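Wirosura (software)

Wirosura is a note-taking and list-keeping program for desktop computers and phones, developed by the small Canadian firm Coppens and first offered to the public in March as a free download. It belongs to the family of programs sometimes called outliners, in which every note is a line, every line can have other lines tucked beneath it, and the whole lot can be folded up or spread open as the reader likes. People who grew fond of index cards, recipe boxes and the backs of envelopes tend to take to it quickly, and a good many of them have stayed with it through several changes of computer.

Origins

The program began as an in-house tool called Hustar, which Coppens staff used to keep track of customer calls and, by most accounts, the office lunch order. Hustar ran on a single machine beside the photocopier and could hold only one document at a time, so whoever wanted to add something had to wait their turn or leave a sticky note on the monitor. The first rewrite let several people open the same outline at once, and it was this version, with a new name and a much friendlier colour scheme, that became Wirosura.

Features

A Wirosura document is known as a ledger. Each ledger opens on a single blank line, and the Enter and Tab keys do nearly all of the work from there: Enter starts a new line, Tab pushes it in one level, and Shift with Tab brings it back out again. Lines may be nested up to 20 levels deep, a limit which few people ever bump into, although genealogists have been known to grumble about it on the user forum.

Any line can be turned into a checkbox, given a due date, or tagged with a word of the user's choosing. Tags are gathered in a panel at the left of the window, and clicking one brings together every line that carries it, no matter which ledger it was written in. Many long-time users consider this the heart of the program (a line about paint for the back fence can live in the garden ledger and still turn up on Saturday's errands list, provided it has been tagged for both).

Search covers the full text of every ledger, including folded lines. An accent typed in the search box is treated the same as the plain letter, a kindness to people who keep notes in both English and French.

Synchronization

Ledgers are saved on the user's own device first and copied to the Coppens server whenever a connection can be found. If the same line has been changed in two places, the program keeps both versions side by side, shaded grey, until the user picks one. Early releases simply kept whichever was newer, and the complaints about lost grocery lists were, by all accounts, heartfelt.

The free plan allows 2 devices. A paid plan removes that limit and adds a history of past changes, so that a ledger can be wound back to the way it stood on an earlier day.

File format and export

Ledgers are stored as plain text with indents, and can be opened in any ordinary text editor if the program itself is not to hand. Export to web page and spreadsheet formats is built in. Import is more modest: it copes well with plain text and with files from the older program Girnance, whose users made up a fair share of the early audience, but tables copied from a word processor generally arrive as one very long line and need a bit of patient tidying afterwards.

Reception and community

The user forum had 3,082 registered members on July 28, 2018, and its busiest section is the one devoted to shared templates. The template library held 1,354 ledgers on the same day, covering everything from camping checklists and choir rosters to workshop inventories and seed catalogues.

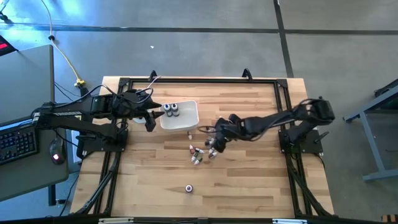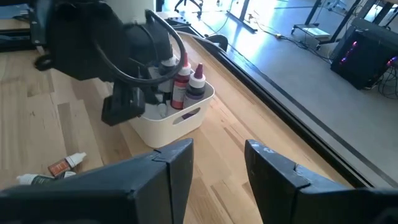 Robot gripper fingers, seen from close by.
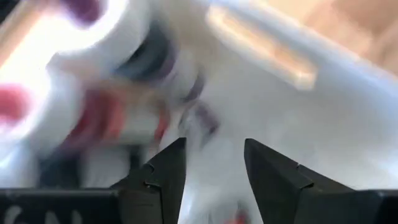 Templates can be copied freely and altered to suit, and the forum's custom is to credit the original in the top line. Favourites change with the time of year, with tax ledgers climbing the list toward spring and holiday baking taking over once the weather turns.

Criticism of the program has centred on its printing, which ignores folded lines and prints the entire ledger whether it is wanted or not. The phone edition also lacks the tag panel, so tags have to be reached by way of the search box. Coppens has listed both matters on its public wish list, where members can vote for the changes they would most like to see.

See also

Outliner
Personal information manager
Girnance
Plain text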